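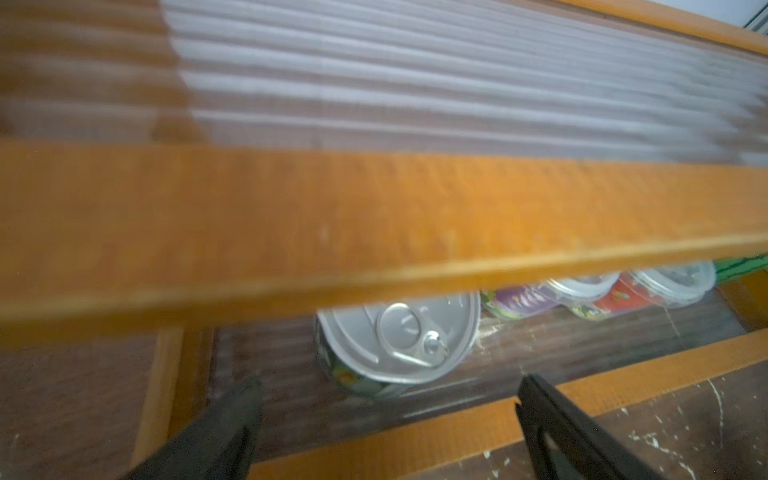

Timber rail with the ribbed plastic panel

From: Marjorie Cheetham
To: Milano Owners List
Subject: Re: [milano] Gearbox claim letter, do we sign or not?

Berkay Gökçe wrote:

> Hi all, the letter from Saraç came this morning and I've read it three
> times over breakfast. They're offering $900 towards the gearbox repair
> if we sign the release on page four and send it back before the end of
> December. Mum's car (same year as mine, same colour even) got an offer
> of $600 and the wording isn't identical. Does anybody know why the two
> amounts differ? And does signing mean we can't go back to them if the
> thing starts shuddering again? The workshop in Mernwood has already had
> mine apart once and I don't fancy paying for round two.
> Berkay

Hello Berkay, and hello to everyone who has joined since the winter run (there are quite a few of you, which is lovely!),

I'm no lawyer, so please take this as coming from somebody who has owned three Milanos and kept every scrap of paper for all of them. My own letter turned up last week and I sat down with it and a highlighter, and then rang Sorin Petek, who went through the whole business with his ute a few years back and is a good deal calmer about these things than I am.

On the two amounts: look at the table on the second page, where it talks about distance travelled at the date of the first complaint. It's the first complaint to the dealer that counts, as I read it, and not the date of the repair. If Serpil mentioned the shudder at a later service than you did, she could easily have landed in the lower row. Has she still got the service book? If the dealer at Trukcombe wrote anything down at an earlier visit, even "customer reports vibration", I'd copy that page and send it in with a short note asking them to look at the figure again. Hacer Uçar did exactly that and they moved her up a row without any fuss, though it took 25 days and two phone calls.

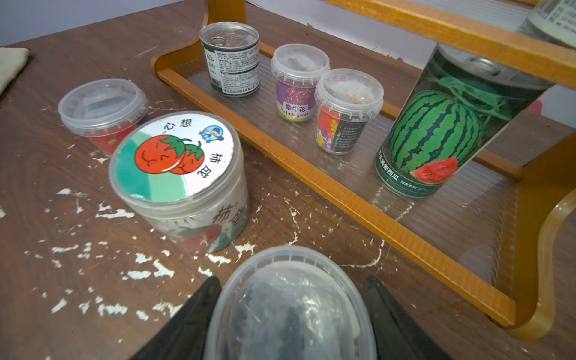 Clear plastic cup in front, tomato seeds in the tub to the left

On the release, I'd slow down. The paragraph I didn't like is the one that says "all matters arising from the transmission". That's awfully broad! My copy has a line further down keeping our rights over any repair they do themselves, but Sorin tells me his neighbour's copy doesn't have it, so there may well be more than one version going about. Would you check yours, Berkay, and your mum's too while you're at it? It's on page four of mine, second paragraph from the bottom, in the small type.

You don't have to accept by return post, either. I've written back asking for the complete wording and for the workshop report they relied on, and said I'd decide once I had both. I kept it to one page and very polite. The community legal centre here does a free half hour if you ring early in the morning, and I'm booked in, so I'll take my letter along and ask about consumer guarantees as well. The repair on mine came to a little over the offer, and I'd like to know whether the tow can go on the claim.

One more thing while I think of it, for people who haven't had a letter. The address they're using seems to be whatever was on the registration when the car was sold new, so if you bought second-hand it may have gone to the previous owner. Hacer has the phone number and will send it to anybody who asks her off-list. Have your VIN handy, and be ready for the hold music.

Sorin also wants me to remind everyone that the fluid should be checked every 1,000 kilometres after a rebuild until it settles down. He was quite firm about it.

I'll write again after my half hour. Love to Serpil, and tell her I still have her cake tin.

Marjorie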